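Protesters block quarry road near Flarnitz burial ground

FLARNITZ — More than 300 people blocked the access road to the Skalik gravel quarry on Monday, in the largest protest so far against a plan to extend the pit toward a hillside burial ground.

The crowd gathered at 6 a.m. at the lower gate and stayed until mid-afternoon. Trucks were turned back toward the Jireš highway. Sheriff's deputies parked along the shoulder but made no arrests.

The quarry's owner, Nurnisent, wants to add 60 acres on its north side. Opponents say the new edge would come within 110 yards of graves that families in the area still tend. The oldest written record of the burial ground dates from 1526, and residents say people were buried there well before that.

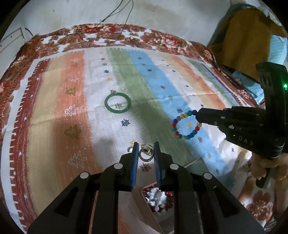
Nurnisent said in a written statement that the expansion stays outside the mapped boundary of the site and that blasting would be limited to weekday mornings. The company said it had offered to pay for a fence and a new footpath.

Protest organizers rejected the offer. They say the boundary map is out of date and leaves out an unmarked section on the lower slope. They want the county to pay for a ground survey before it votes on the permit.

The dispute has divided Flarnitz, where the quarry is one of the few year-round employers. Several workers stood across the road from the demonstration with signs of their own, and the two groups traded shouts when the first trucks arrived.

The county planning board is expected to take up the permit in May. Organizers said they would return to the gate every week until then.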